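Ticket 1547: right gripper drops cup on sim bench, left one fine (gripper comparison, tray task)

Status: open, waiting on Tultham
Opened by: Vinzenz Lanz, Bondcombe bench
Opened: 28 March 2022

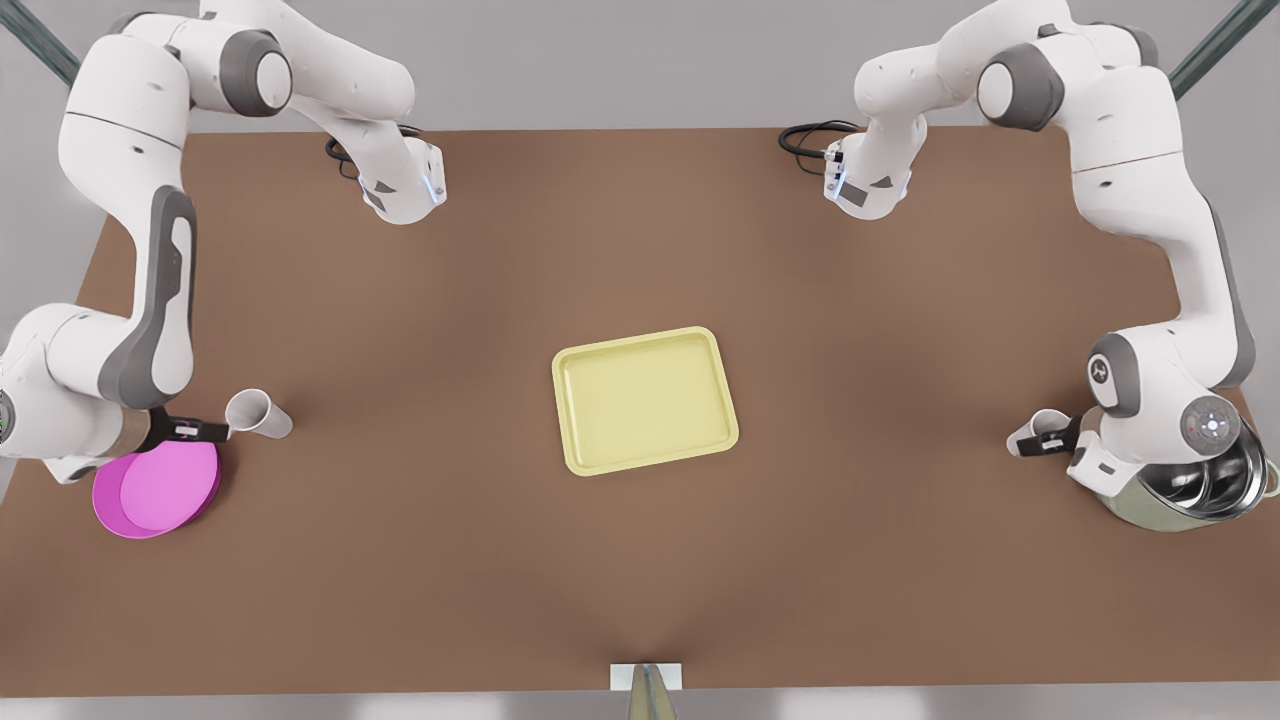
Sim bench at reset, both arms up, tray empty.

Problem in short. Two-arm tray task, simulated. Each arm is meant to pick the cup on its side and put it in the yellow tray. Left arm does it. Right arm picks, lifts, gets partway to the tray and the cup slides out of the fingers. Same script both sides, mirrored. Was meant to be comparing the two finger sets for the Clutville people this week and can't, because I don't trust the right side at all.

Setup
- finger set A on both for now (set B not loaded, one thing at a time)
- Tultham controller, sim build, latest as of Friday
- grip force limit 800 in config, controller units, both sides
- cups lying on their sides at reset, right one is the bigger paper cup, left one is a bit smaller
- plate and pot left in the layout, not used in this task
- both arms start from the same hover pose over the far half of the table

What I see
Right: fingers close, cup comes up, arm starts to swing in, cup rolls in the fingers and drops on bare table well short of the tray. Drops in nearly every run. Now and then it hangs on.
Left: no trouble. Boring. Good.

Log, as I went

09:10 Restarted sim, cleared cache. No change.

09:25 Swapped the cups over. So small cup on right, big one on left. Right arm still drops, left arm still holds. So not the cup. Would have put money on the cup.

09:40 Put cups back. Checked friction on both finger sets in the model file. Same numbers both sides. Checked twice as I have been caught by this before (June, the mug business, ticket 409, don't read it unless you've got an afternoon).

10:05 Slowed the right arm to half speed on the carry. Holds more often. Still not always. So it is marginal, something is giving it less grip than it should have, and the swing does the rest.

10:20 Printed commanded force vs measured, both sides. Left sits at the limit and stays there. Right gets to the limit, then sags as soon as the arm starts moving. Doesn't come back until the arm stops. That's the fault or near enough.

10:45 Wondered about the cable. The wrist cable is modelled as a coil and on both sides it ends up lying on the table. If it has collision on it could be tugging the wrist on the way over. Turned cable collision off both sides. No change. Turned it back on.

11:15 Plate. Plate is very close to the bottom of the right arm, practically under it. Thought maybe there's a contact there that eats solver time or pushes back. Deleted plate, ran again. Still drops. Put plate back. Same idea with the pot on the left for fairness, nothing there either.

11:30 Tea.

11:50 Moved the tray nearer the right arm so the carry is shorter. Success goes up but only becuase it drops later than it needs to. Not a fix. Tray back where it was, it sits a bit skewed and the place poses assume that so don't "tidy" it please.

12:20 Diffed left and right controller configs line by line. Limit the same. Gains the same. Timeout the same. One difference, right has "hold mode: follow", left has "hold mode: fixed". No idea who set that or when, there's no comment on it.

12:35 Set right to fixed. Ran seven in a row. All seven held, all seven in the tray. Full speed.

12:50 Set right back to follow. Dropped on the first go. Set LEFT to follow. Left now drops too. So I can make it happen on either arm, which is what I wanted.

13:30 After lunch. Read the manual page on hold mode. It says follow lets the grip target track the arm motion "where supported". Doesn't say what happens where it isn't supported. My guess is it reads a target of something lower whenever the arm is moving and just sags down to it. Guess only.

14:10 Tried follow with the limit pushed up past 800 to see if there's a setting where it gets away with it. Cup holds but the fingers go visibly into the cup wall in sim, and I wouldn't do that to a paper cup on the real bench. Reverted.

14:30 Tried follow with finger set B on right. Drops as well, a bit later in the swing. B has the longer pads. So both sets affected, it's the controller and the fingers are off the hook.

14:55 Sent logs to Tultham support. Both sides, both modes, plus the config diff. Asked three things: is follow supported on this gripper at all, should it warn if not, and can we have the default written down somewhere.

Workaround for now
1. Open the gripper config for EACH arm, not just the one that's misbehaving
2. Set hold mode to fixed
3. Save, then full restart of the controller. A soft reload keeps the old mode, I lost some time to that
4. Run the pick once per side and check measured force stays put during the carry
5. If it sags, you didn't restart

Knock-on for the comparison
All right-side numbers from last week are no good. Left-side numbers I think are fine as left was on fixed, but I'll rerun both so nobody has to wonder. A against B restarts tomorrow, fixed mode both arms, same cups, same layout as the picture at the top. Clutville will get their table late. Have told them. Plate and pot tasks after that, pot handle is going to be its own ticket I can feel it.

Still open
- does the real controller default to follow or fixed out of the box? not checked, sim only so far
- who changed it
- soft reload not picking up the mode looks like a second bug, will split it out
- want a check at startup that shouts if left and right configs differ. Ten lines of script, I'll do it when this is closed

Update 16:40. Tultham came back, quicker than expected. They can reproduce the sag with our logs. No fix date. They say stay on fixed. They want to know if it also happens with no object in the fingers. Ran it empty on the right, can't tell, fingers just meet and the reading is noisy. Sent it anyway.

Leaving open. VL

Comments (4)

benchmonkey
Had this on our sim too and blamed the fingers for two days. Switched to fixed, gone. Thank you.

R. at Clutville
Fine on the delay. Could you keep the cups on their sides for the rerun? The upright pick is easy for both sets and doesn't tell us much.

Vinzenz Lanz
Yes, sides. No plans to change the layout.

oddsocks
Step 3 is the one. I'd changed the mode and was sure it made no difference, had only done the reload. Is the soft reload ticket up yet? Can't find it.

Related tickets
- 409: mug slips on lift, friction set in wrong file (closed)
- Finger set B, pads clip through thin plate rim in sim
- Wrist cable collision, on or off by default?
- Lanz bench notes: tray poses and why the tray is skewed
- Bondcombe controller restart checklist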